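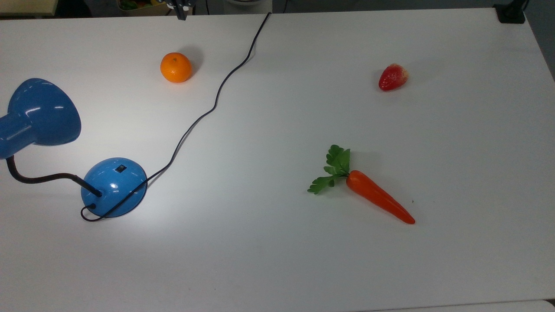

Abb. 7.1: Arbeitsfläche mit Greifobjekten und blauer Schreibtischlampe; das Kabel verläuft zur hinteren Tischkante.

Kapitel 7
Der Arbeitsplatz für einen Greifarm im Eigenbau

Die vorangegangenen Kapitel behandelten Antrieb, Steuerung und Stromversorgung des Arms. Gegenstand dieses Kapitels ist die Fläche, auf der er arbeitet. Sie wird im Selbstbau häufig zuletzt bedacht, obwohl Untergrund, Licht und Kabelführung die Ergebnisse der Objekterkennung erheblich beeinflussen.

Als durchgehendes Beispiel dient der Aufbau, den Fengying Hou in der Gemeinschaftswerkstatt Molinau eingerichtet hat. Die Tischplatte ist weiß und matt. Orange, Erdbeere und Karotte heben sich farblich deutlich von ihr ab; Erdbeere und Karotte unterscheiden sich zudem stark in der Form. Schwieriger ist die Lampe zu behandeln: Ihr glänzender Schirm und Fuß erzeugen helle Reflexe, die ein einfaches Schwellwertverfahren leicht als eigene Objekte ausgibt.

Besondere Aufmerksamkeit verdient das Netzkabel. Es liegt in Wellen quer über der linken Hälfte der Platte und wirft stellenweise einen schmalen Schatten — für die Kantenerkennung entsteht so eine zweite Linie. In Abschnitt 7.3 wird gezeigt, wie der Kabelbereich als Sperrzone in die Bahnplanung eingetragen wird.

Lernziele
Nach der Bearbeitung des Kapitels sind die Leserinnen und Leser in der Lage,
— einen Untergrund nach Kontrast und Reflexion zu beurteilen,
— Sperrzonen für Kabel und Lampen festzulegen,
— eine Messreihe mit 22 Greifversuchen je Objekt zu protokollieren.

Für die Übungen wird eine freie Kantenlänge von 1000 mm vorausgesetzt. Der Zeitbedarf beträgt ungefähr 19 Unterrichtsstunden.

Diese Website verwendet Cookies. Einstellungen verwalten | Alle akzeptieren

Weitere Kapitel
Kapitel 6: Netzteile und Absicherung
Kapitel 8: Kalibrierung mit dem Programm Flosta
Anhang B: Werkstattordnung, S. 141

© Lehrmittelverlag Wotunville | Kontakt | Nach oben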